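Rudano Tabletop Set – README

Version notes and data card
Last edited 29 Nov 2018

Summary

Rudano is a set of pictures of small household things on a white table. It covers crockery, utensils, play food and real-looking pastries, jars and bowls, and small toys. The layouts are meant to look like a table partway through being set or cleared, with things from the kitchen and things from the toy box mixed together.

The set is organised by layout. A layout is one choice of objects and one starting arrangement. There are 32 layouts in this release, and most use between four and eight objects. Each layout has its own folder.

What's in a folder

objects.txt – the names of the objects on the table, one per line, in no particular order
notes.txt – free text, often empty
pictures/ – the pictures themselves
labels.csv – object name, main colour, group, and whether it is a container

The four groups are dish, utensil, food and toy. Every object gets exactly one group. Salt shakers and lidded jars go under dish, which a few people have queried, but splitting them out left a group with hardly anything in it.

Object names

We tried to use the word most people would say at home. A plate is a plate whether it is flat or has a raised rim. Spoon and spatula were harder. Several of the serving tools have a broad, shallow head and could be called either, and the early labels went back and forth. From the October release on, the name in objects.txt is "spatula" for all of them, and "spoon" is kept for the ones with a proper bowl. If you are merging with older labels, search for "spoon" and check by eye.

Glass vessels had a similar problem. A short clear jar without a lid looks like a bowl from above. Both names are accepted in labels.csv, and the column "alt_name" carries the other one where it applies.

Food is named by its general type only. A round bun with a coloured top is "pastry", and we don't try to say whether it is a doughnut, a cream puff or a filled bun. The same goes for the contents of jars, which are labelled by colour only ("black contents", "red contents") as we couldn't settle on what half of them would be in a real kitchen.

Colours

Main colour is the colour covering most of the object. Two-tone objects have the smaller colour in a second column, so a tool with a yellow head and a blue handle will have both. Beige, tan and taupe are all recorded as beige. Pink, mauve and purple glazes are recorded as pink. Transparent objects are recorded as clear, whatever is inside them.

Sample layout

Layout 12 is a good one to start with. It has 6 objects on the list besides the plate, counting the jar and its contents separately, and all four groups turn up.

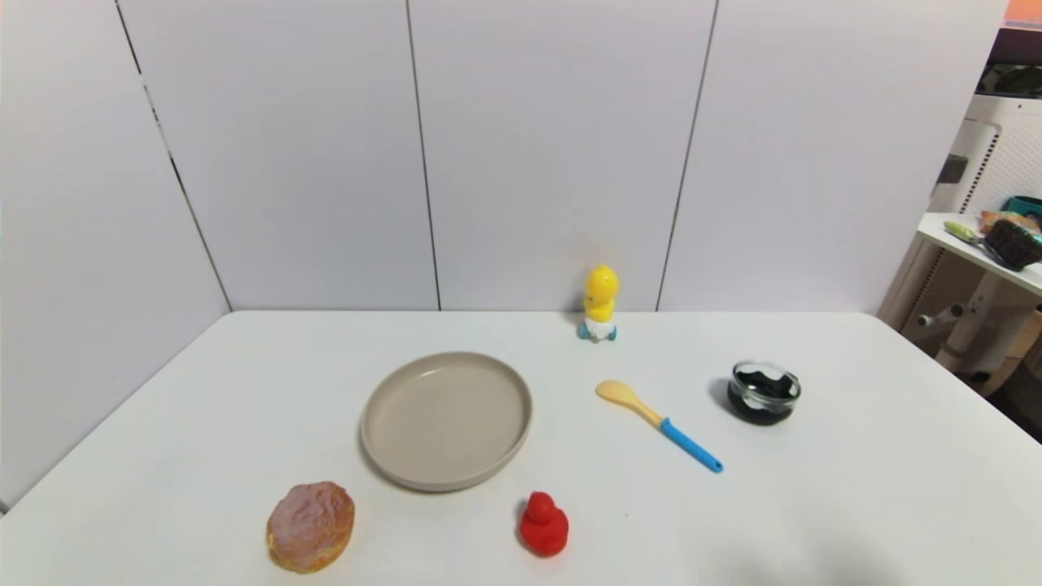
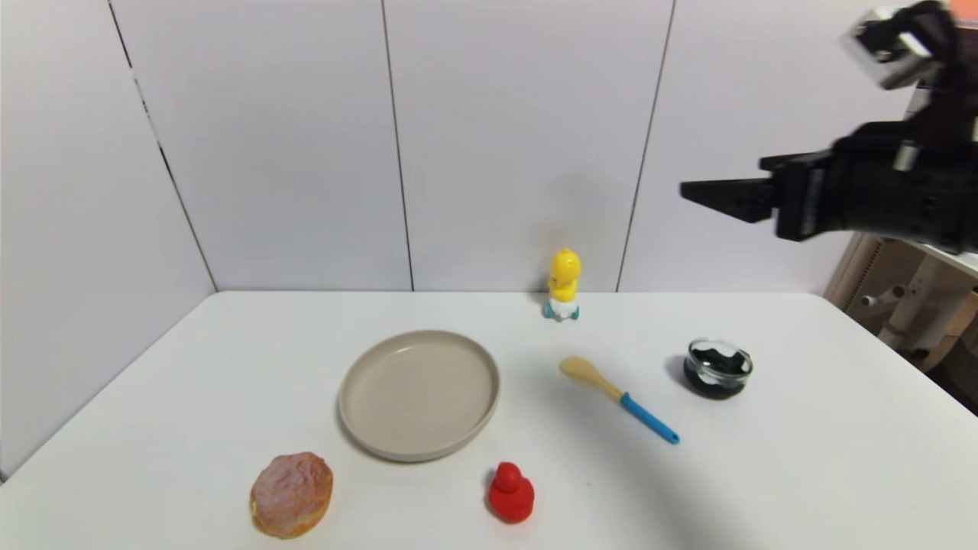 Plate and pastry, layout 12:

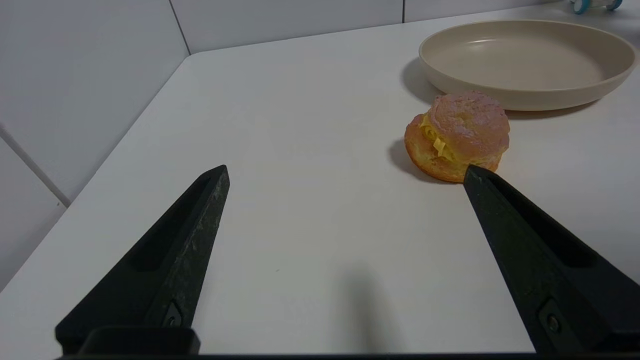 Known problems

Pale things on a white table are hard to outline. The rims of the lighter plates have been traced by hand in 20 of the layouts, and the rest still use the automatic outline, which tends to bleed into the shadow. Expect the area to be a little too large on those.

Clear glass is worse. Treat the outlines for empty glasses as a guide only. Filled jars are generally fine up to the level of the contents.

Things lying on nearby shelves and counters are not labelled, even where they are plain to see. Only what is on the table counts. If you run a detector over the pictures you will get extra muffins and utensils near the margins, and these should be ignored for scoring.

Toy ducks and toy chicks are easily mixed up. Where the shape is rounded and the beak is small, the label is "toy figure". "Rubber duck" is only used for the plain one-piece kind.

Related sets

Kestis covers drawers and cutlery trays and uses the same four groups. Sýkora is older and smaller, with patterned tablecloths instead of a plain table – its colour labels were made separately and don't line up with ours. A conversion table for the group names is in the Odovness repository, under shared/groups. It does not cover colours.

Using the labels

Read labels.csv as UTF-8. Fields are separated by commas and text fields are in double quotes. Empty cells mean "not recorded", and a dash means "does not apply". Older scripts that treat the two as the same will drop every object without a second colour, so check for that first if your counts look low.

Corrections

Please send corrections as a short list with the layout number, the object name as it stands, and the name you think it should be. Don't edit objects.txt directly, as it is rebuilt from the labels at each release and your changes would be overwritten. Colour corrections are welcome too, apart from beige.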